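Keeping the Record: An Interview with Marianna Głowacki

May 21, 2025

Marianna Głowacki has run the death notice desk at the Warncombe Register for 14 years. The desk handles paid notices, funeral home submissions and the paper's own short obituaries. She spoke with Haoran Yan about intake, verification and the move to a new archive system.

The desk received 1,491 notices last year. Most came through funeral homes on a standard form. The rest came directly from families, by email or by phone, and those take the most work.

"A funeral home already has the full legal name, the date and place of death, and the next of kin," Głowacki said. "A family writes what it knows. They'll give you the grandchildren in birth order and leave out the year the person was born."

Every notice has to be confirmed before it is set. For a funeral home submission, that means one call or one reply from a known address. For a family submission, the desk asks for the name of whoever has charge of the arrangements and contacts that person directly. If there are no arrangements, the desk asks for a copy of the certificate. Głowacki does not waive this step.

"We were caught once, before my time. A man was reported dead by a former business partner. He came in with the clipping. The rule dates from that week."

The cutoff for the next day's edition is 2 p.m. Notices confirmed later are held over, with the service times checked again. A late notice with a service the next morning can go on the website the same afternoon, and the print version follows if the family still wants it.

Survivor lists produce more corrections than any other part of a notice. The desk prints them in a fixed order: spouse or partner, children, grandchildren, siblings, then others. A child's spouse is placed in parentheses after the child's first name. Former spouses are included only at the written request of the person placing the notice.

"Stepchildren are where the phone calls come from," Głowacki said. "The form has one line for children. Some families put everyone on it and some don't. I print what the person placing it has signed off on, and I keep the signed copy."
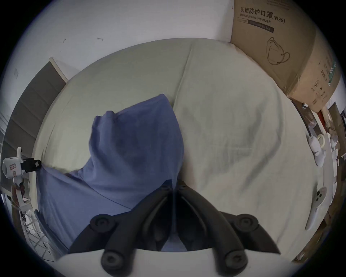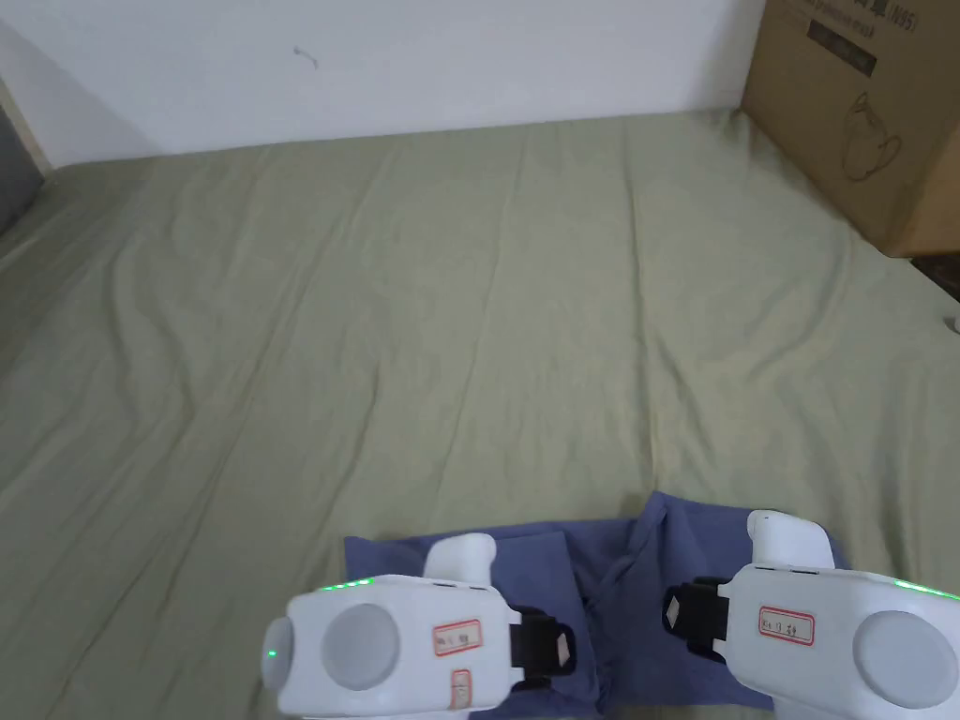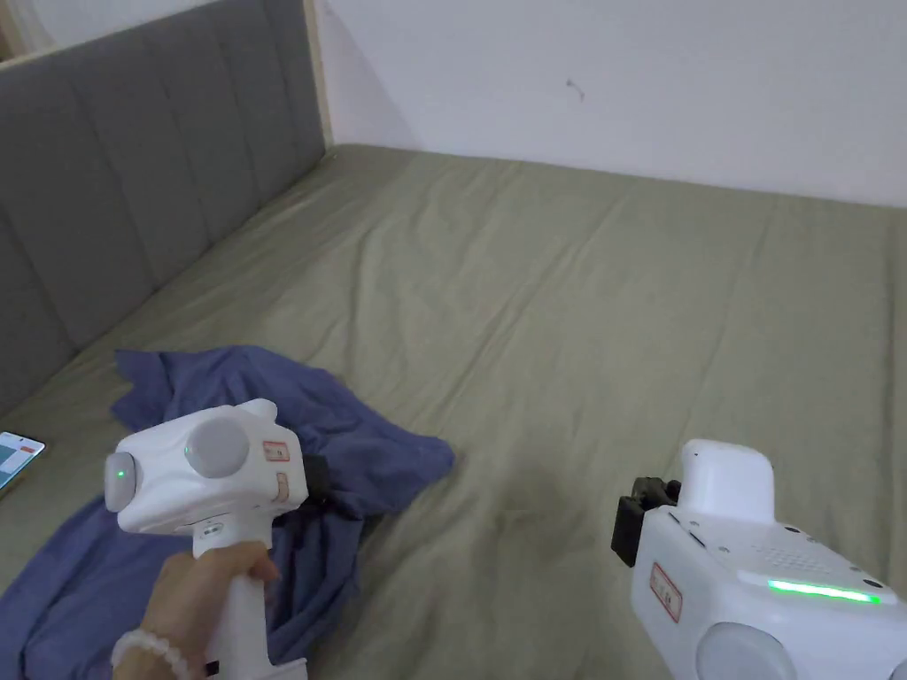 Spelling is the second source. The desk does not correct names to a more common form, and it does not drop accents. Głowacki, whose own name lost its stroke in the paper's old system, asked for this when the typesetting software was replaced. Osvaldo Pace, who reads the page proofs, checks each name against the original submission letter by letter and initials the sheet.

Length is charged by the line after the first 20. Głowacki said that the charge shapes what people leave out. Military service and church membership nearly always stay. Jobs get shortened to an employer and a number of years. Hobbies are cut first, then restored in a good share of cases when the family sees the proof.

"I had a notice for a woman who worked at Kubiak for her whole career, in the tool room. The son cut it down to 'she worked at Kubiak.' I asked him what she did there, and he talked for half an hour. We put the tool room back in. It was three words."

She does not write for families unless asked. When asked, she works from a list of questions: where the person was born, where they went to school, who they married and when, where they worked, what they belonged to. She reads the draft back over the phone, slowly, with dates given as numbers.

The cause of death is left to the family. So is the opening verb. The Register's own obituaries use "died." Paid notices may use "passed away," "entered into rest" or anything else in ordinary use.

The older notices are on microfilm and in bound volumes. Nafula Kioko, the paper's librarian, began indexing them two winters ago and has entered 2,000 so far, by surname, date of death and place of burial. Married women were often printed under a husband's name until the 1970s, and for those Kioko adds a second entry when a first name can be found in the cemetery books.

The index will open to the public in July. Requests will still be taken at the front counter, and copies from the film will cost the same as they do now.

Asked whether she reads notices from other papers, Głowacki said she reads them every morning. "Mostly for the survivors. Someone from here has a sister over there, and they've spelled the town wrong. I send a note. Usually they fix it online by noon."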